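# Two-Arm Cell Practice: Frequently Asked Questions

Applies to all tabletop cells with paired arms operated under the Keklow bench rules. Last revised July 2022.

## Scope

**Which cells do these rules cover?**

Any enclosed bench where two arms share one work surface and can reach the same object. Single-arm benches and mobile units follow separate rules. The Ferkemholm site applies this document without local changes. Velus keeps one exception for its oldest bench, described under "Cables."

**Is this a safety standard?**

No. It is a statement of good practice and sits below the site risk assessment. Where the two disagree, the risk assessment applies.

**Who may change a rule?**

Changes are submitted through the Dafis request form and take effect at the next revision. A cell may adopt a stricter rule at any time. It may not adopt a looser one.

## Shared objects and soft materials

**Can both arms be at the same object at once?**

Yes, if the task sheet says so. The sheet must name a lead arm for each step. The other arm either holds position or moves only after the lead arm has stopped. Bins and liners are the usual case, as both grippers may need to be near the rim.

**What counts as a soft material?**

Anything that changes shape under its own weight: bags, liners, cloth, thin film. Soft materials are handled at reduced speed – the limit is 140 mm/s at the gripper, for both arms, including the one that is not holding anything.

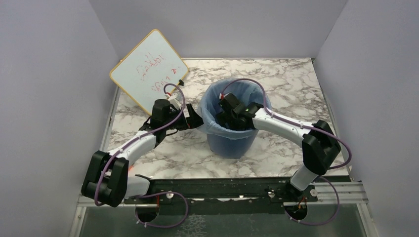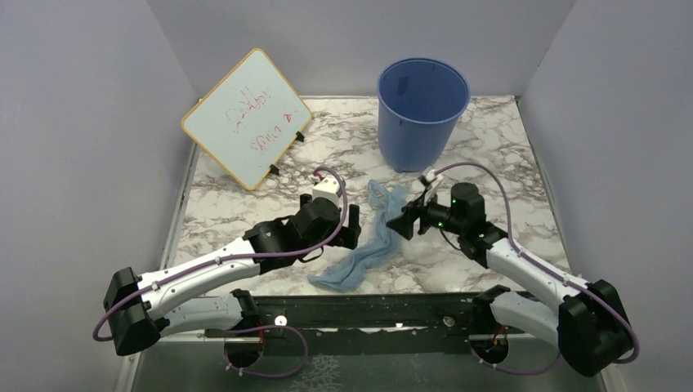 *Photos: Keklow bench documentation. Both show the same two-arm cell.*

**May a gripper go below the rim of a container?**

Yes, at the soft-material speed limit and on a straight path in and out. Wrist rotation below the rim is not allowed unless the container is fixed to the table. Record the rim height on the task sheet before the first run.

**What if the material catches on a finger?**

Stop both arms. Open the gripper by hand command, not by restarting the task. If the material does not release, remove power before reaching in. Log the event under code 46.

**Can other items stay on the work surface?**

Yes, provided they are listed on the task sheet and stand outside the planned path of both arms. Note boards are allowed on the same terms. Writing on a board has no status as an instruction – only the task sheet does.

## Cables

**How should external cables be routed?**

Along the outside of each arm, clipped to the links, with enough slack at the wrist for full rotation. Check slack with the arm fully extended and again with it folded. A cable that pulls tight in either position fails the check.

**Are cable loops a problem?**

A loop is acceptable if it cannot reach the other arm or the object being handled. Loops near the gripper need a closer look, particularly with bags and liners. The Velus exception allows one unclipped section behind the elbow on its oldest bench. It ends in September and will not be renewed.

**How often are clips inspected?**

Every 58 operating hours, or after any contact between an arm and a fixed part of the cell. Replace a cracked clip before the next run. Tape is not a replacement.

## Records

**What has to be kept?**

The task sheet, the stop log and the cable check for each cell. Task sheets are filed by cell number and revision. Stop logs are kept even when no stops occurred; enter a zero and sign it.

**Do near misses count as stops?**

Only if an operator or the controller halted motion. Other near misses go in the remarks column. Both are read at the same review.

**Which form do I use?**

Form 2158 for all two-arm cells. Older forms are accepted for runs started before this revision, but may not be used to open a new task.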